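Naveed Hayat met me at the door in Ginthorpe on 16 May 2019 with a mug of tea in each hand, one of them mine, and began talking before I had my coat off. Open day, he said, is his favourite day of the year.
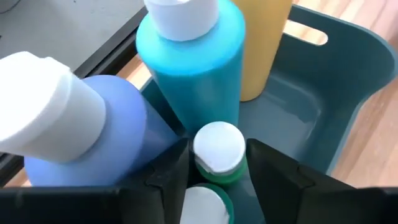
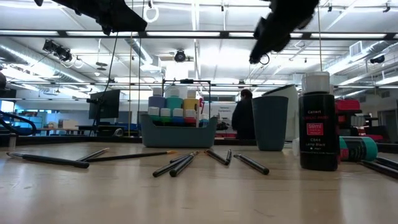
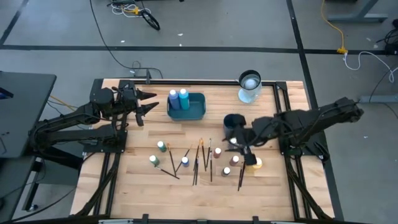 "People expect something grand," he told me, "and then they stay 2 hours watching paint bottles – I do it myself!" His colleague Arsalan Siddiqui, a quieter man, thinks small bottles teach you patience. "Brushes are worse," he added. "They roll."

They hope to take the demonstration to Skimbridge in September.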